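FOR IMMEDIATE RELEASE
2 September 2019

Nilar brings its no-fuss kitchen corner range to small homes, starting with the humble dish rack

I'll start with a confession, given that I founded a kitchenware company: for years I dried my dishes on a folded tea towel. It was always damp, it always smelled a bit like Tuesday's soup by the end of the week, and every time I pulled one plate out the rest slid over like dominoes. I live in a flat with a kitchen you could cross in three steps, and I'd decided a proper rack was something other people had room for.

So I'm very happy (giddy, if you ask my family) to announce that Nilar's new range, Pesodow, is on sale from today through our own website and at the Surkora homewares shops. It's a small range built around the spot beside the sink, the one that collects everything. There's a black wire dish rack, a hanging shelf basket, a rail to hang it from, a clear holder for cutlery and brushes, and a wall covering that I fought for and will get to in a minute.

We've been setting the pieces up together all winter to see how they look and behave as a group, and I've spent more hours than I'd care to admit fiddling with where a plate sits.

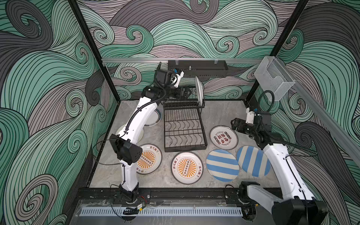 The rack is the piece we started with and the one we redrew the most. The first few versions had straight slots, like every rack my mum ever owned, and they were fine for dinner plates and hopeless for anything with a deep rim. Bowls tipped. Side plates leaned at a silly angle and touched the one in front, so you'd get that little crescent of water that never dries. We moved to a curved wire in the base, and plates with an odd shape to them settled down nicely. We also gave it a taller section at the back for the big things you want up and out of the way.

It's steel, coated in matte black, and the coating goes right around the feet (I have strong feelings about rust rings on a benchtop, having scrubbed plenty off the one in my last rental). There's no tray with it. We tried a tray, and people in our July home trials told us they either lost it or grew things in it. Stand the rack on the draining board or put a mat under it, whichever you like better. If you'd like a mat, we'll have one next year in a couple of colours.

Those home trials were the best part of the whole job, by the way. We sent early sets out to 175 households, mostly flats and units with a few share houses thrown in for chaos, and asked people to use them the way they'd use anything else. No instructions, no diary to fill in every night, just a chat at the end of the month. I made a lot of those calls myself with a cuppa in hand and I learned heaps. One household of four used the rack as permanent storage and had emptied a whole cupboard for baking gear. Another stood chopping boards in it and did the plates by hand. Somebody kept their mail in it! I wrote all of it down, and a fair bit of it found its way into the final design.

What I heard most was that people wash up in bursts. The rack sits there with next to nothing in it all day, then after tea every dish in the house lands on the bench at once and there's a scramble for space. That got us working on the moment before the rack is loaded, when you've got plates spread out flat all over the place and you're choosing what goes where.
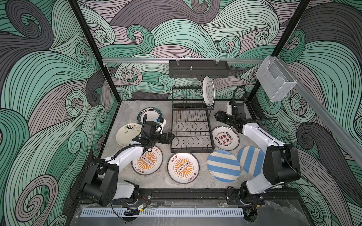

Mixing your crockery is something we want to encourage, so Pesodow was never designed around a matching set. My own cupboard is op shop finds, wedding leftovers and one very good platter, and I didn't want a rack that only behaved with a boxed set of identical plates. You want room at the back for the one with a cloudy sort of dark outline and a few lines of writing on it, and somewhere to put the orange sunburst next. I'm a big believer in using the nice plates on an ordinary night, and if they're going to be out drying where everyone can see them, even better. A plate with a bit of personality looks great against plain black wire.

Which brings me to the wall. The wave pattern is called Ertürk, and it's mint green, charcoal and a pale greyish lilac, with fine black lines that curl off into spirals. It's bold. I know it's bold. I had more than one polite conversation with retailers who wondered whether I'd consider it in a nice oatmeal, and I did consider it, for an afternoon. Then I put a sample up behind the sink at home and the whole kitchen woke up. We print it as a wipeable covering you cut with ordinary scissors, and it's made for the sides as well as the back, so you can wrap a nook in it and have it feel like its own little room. It's very forgiving of splashes too. With that much going on, a stray fleck of spaghetti sauce has to work pretty hard to get noticed (though please do wipe it off).

The rail and the hanging basket are for everyone who's run out of bench. The basket is black metal with a perforated front, and the rail has a plain aluminium finish that I think sits quietly with most taps. Hang it where you can reach it with wet hands. In mine there's a scrubbing brush, the good dish liquid, rubber gloves and a packet of sponges I keep forgetting I've already bought. The clear acrylic holder has an angled front so you can see what's in it and get a fork out without upending the lot. It was meant for cutlery and I'd say half our trial homes used it for recipe cards and takeaway menus, and good on them.

A few practical bits for those of you writing this up. The first production run is 4000 sets, and each piece is sold on its own as well, so nobody has to buy a rail to get a rack. The full set is $99, not including the wall covering, which comes by the roll and is priced by length. Surkora will have it in 17 shops to begin with and will take online orders for the rest of the country. Delivery to regional addresses costs the same as delivery to the city - I grew up four hours from the nearest department store and I've never forgotten what they used to charge for freight.

Replacement parts are available too. If a foot cap goes missing or a basket clip snaps, send us a message and we'll pop one in the post. You'll pay for the stamp and that's it.

I've been asked what's next, and I'm going to be a bit cagey. There's a cup stand that's nearly right. There's a second Ertürk colourway with a lot of mustard in it, and the team is split down the middle on that one. I'm also keen to do something about saucepan lids, which have beaten me in every kitchen I've ever lived in.

Samples, a price list and cut pieces of the wall covering are available to home and lifestyle editors on request through the press page of the Nilar website. If you'd like to borrow a full set for a shoot, let us know how wide your bench is and what sort of plates you've got. Bring the odd ones out of the back of the cupboard, they'll look terrific.

About Nilar
Nilar designs and sells kitchen and laundry goods for small homes. Pesodow is our first complete range. We're a little team, we answer our own emails, and we're usually quickest in the mornings.

ENDS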